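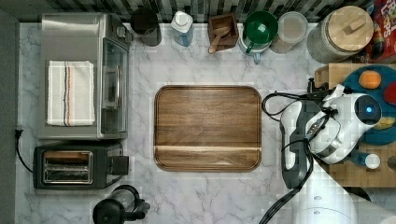 2022-10-13

Day two with the Fullska trial kit, and I'm writing this up before I go home because yesterday's notes were three words and a coffee ring. If you're picking this up from the shared drive: we have the kit on a loan from Rendport (they're the reseller, the kit itself is Fullska's), the loan runs out before the end of the month, and somebody in the Cambridge office wants a yes or no on buying one. My leaning at the moment is a yes with complaints. Complaints follow.

Setup first. I had the arm on the counter in the kitchen mock-up by midmorning, cabled and talking, and that is much better than the last kit we had in here, back in June, which ate most of a week. The quick start card is good. It's one folded sheet and everything on it was true, including the order you do things in! The full manual is another story. It's 111 pages and I think it was written for the previous version, because it keeps sending me to a menu called Stations and there is no menu called Stations. I searched for it for far too long. What you want is under Surfaces now. I've written that inside the front cover in marker, sorry Rendport.

I kept the kitchen dressed the way it was. Toaster oven with the towel over the top, the two-slot toaster in front of it, canister and jars and the cereal box all along the back, and only the walnut tray out in the middle of the marble with nothing on it. I know the kit's own tutorial says to begin on a bare table with a plain mat, and I did skip that. My reasoning is that we'd never buy it for a bare table. If it can't cope with a striped towel and a row of jars I'd like to know in week one.

So, surface teaching. You tell the software where the worktop is, then where the target is (the tray, in my case), then where it's not allowed to go. The worktop part is quick and painless. You touch the gripper down at a few spots, it fits a plane, done. It was happy with the marble on the first try. I'd been a little worried about the gray veining confusing the visual side of it but I saw no sign of that today.

The butcher block is where I lost my lunch hour. It sits higher than the marble, right beside it, and the software wants one worktop per job. One! You can define a second surface, it lets you go through the whole touch routine for it, it even gives it a cheerful little name, and then when you go to run the job there's a dropdown and you have to choose. I wrote to Rendport's support address expecting nothing and had a reply in under an hour, which gets them a gold star. The answer is that you define the lower surface as the worktop and put the raised one in as a "shelf." Shelves are allowed to hold things. I don't know why a shelf isn't a surface. But okay, it works, and once I'd done it that way the plate of fruit became something the planner would consider reaching for instead of a wall.

For whoever does this next, the order that worked for me:

Marble as worktop.
Butcher block as shelf, taught from the front corner.
Tray as target, taught on the raised lip and NOT on the floor of the tray.
Then the keep-out boxes for everything else.
Save. Save again under another name. It overwrote my first one with no warning.

About that lip. I taught the tray on its inside the first time and the planner decided the edge of the tray didn't exist. It came in low and clipped it, and shoved the tray a little way toward the back. No harm done, the tray's fine, and the arm stopped itself very politely. I do like how it stops. The old one used to stop like a person walking into a glass door. This one just sort of goes quiet.

Keep-outs. There's a feature called quick box where you point at the thing and it draws the volume for you, and I had good luck with it on the toaster oven and the big jar with the wooden lid. Bad luck with the clear stuff. It gave the plastic storage container a box half as tall as it should be, and the bottle with the blue liquid in it got no box at all until I did it by hand. I could have predicted that, clear plastic is clear plastic, but the brochure has a line about "transparent items handled automatically" and I'm going to be asking about that line. The toaster oven door is glass too, but the dark frame around it seems to be enough for it to grab on to.

The little wooden box with the scoop standing in it was a fun one. Quick box took the box and ignored the handle. The handle hangs out over the front, so there you go, an arm coming across the back of the counter would catch it every time. Same deal with the green handle on the bowl. I've extended both by hand. Would be nice to have a "grow this by an inch" button. I looked for one. There's a slider that does it for every box at once, which on a counter this busy leaves you no counter.

Cables. I'm putting this in its own paragraph so it gets read. The black cable from the arm makes a big loop across the marble, and the software has no idea that it's there. None of its planning accounts for its own wiring. Fullska sells a cable guide as an extra and I'm now fairly sure it's not really an extra. There's another cable coming down off the arm toward the front. If we buy, we buy the guide too, and that should go in the quote from the start so that it doesn't look like a surprise later. And while I'm on cords, I pulled the toaster's plug and left it lying loose. Leave it that way please. I don't want anything on that counter live while we're still teaching.

Runs. I did 17 in the afternoon, all the same job: take the orange fruit off the teal plate on the butcher block, set it in the tray, go home. I'm not going to write up a success rate from one afternoon and one piece of fruit. What I will say is that the misses were all the same miss. It closes a hair early and nudges the fruit against the thing next to it on the plate. When I changed the approach so it comes in from straight above it got a lot better, and I ended the day on a decent streak. The grip force default is too strong for anything you plan to eat later. I turned it down to 2 on their scale (the scale has no units, and the manual page for it is, of course, about Stations) and that seems kind enough.

I haven't tried the small blue bottle yet. It's lying on its side on the block and I'd like to see what the kit makes of it as is, so don't stand it up! I'm curious whether it goes for the body or gets distracted by the white cap.

Speed. Fine. It ships limited and I left it limited. At the shipped setting one pick and place took long enough that I could write a line in here between runs, and for a demo you'd want it brisker. The unlock is behind a password that comes with purchase. I can see why they do it that way, and I also think a trial customer should get to see the thing at the pace they'd be paying for. I've asked.

The light ring. I love the light ring. It's a blue glow around the sensor, right up where you'd look anyway, and you can tell from across the room that the thing is awake. I know that's a silly thing to like in a product but I've spent years squinting at a green dot on the back of a box under a table. What I don't have yet is a list of what the other colors mean. The card says "see manual" and the manual says there are four states and describes three.

Noise is low. I was on a phone call next to it for part of the afternoon and the other end didn't remark on it.

Mounting. The small black clip up by the edge of the butcher block is the one part of the hardware I'm not sold on. It feels cheap under the thumb next to the rest of the arm, which is lovely, all smooth white shell, very nicely finished. I'd want to see it after a few months of use. Rendport says replacement clips are in the spares pack. Fine, but I'd sooner have a better clip.

Software crashes: one, while saving. Came back with the job intact, to be fair. I exported the log before I did anything else, it's in the trial folder under today's date. The log is in plain text and you can read it, and I want to give them credit for that because the last vendor's log had to be mailed off to be decoded and came back a week later as a paragraph.

License. The trial is on the full tier. If we buy on the lower tier we lose shelves (!!) and quick box, and as far as I can tell from the comparison page we'd keep everything else. Shelves are the whole reason the thing can work beside that butcher block, so the lower tier is no good to us. Please don't anybody price it up on the lower tier and tell Cambridge it's cheap.

I also had a read through the evaluation that came over from the Rajan project, who had the same kit before us. Theirs is 87 lines in a spreadsheet and it's mostly about packing boxes, so a lot of it doesn't carry over, but they hit the overwrite-on-save thing as well. They reported it. So Fullska knows about it and it's still there. Their grip notes are useful, and they also ended up approaching from above for anything round.

To do, tomorrow or whenever I next get the bench:

Blue bottle, lying down, as is.
Try the towel. It's folded flat on top of the toaster oven and I have no idea what the gripper will do with cloth. The feature sheet says soft goods are "supported." We'll see what supported means.
Move the tray closer to the toaster and see if the planner gets squeezed.
Tape the cable loop back out of the way, and take the tape off again before the kit goes home.
Ask Rendport: speed unlock for the trial, price of the cable guide, the fourth light color, and whether there's a manual with the right menus in it anywhere on this earth.
Ask about a loan extension. I'd take one more week if they're offering.

One last thing for tonight. The jobs I saved are kitchen_a and kitchen_a_copy, and the copy is the good one. kitchen_a has the tray taught wrong and I've kept it only so I can show support what happens. Don't run it. I've powered the arm down at the base and left the counter as it was, please leave the tray where it is because the marks I made for its corners are only pencil.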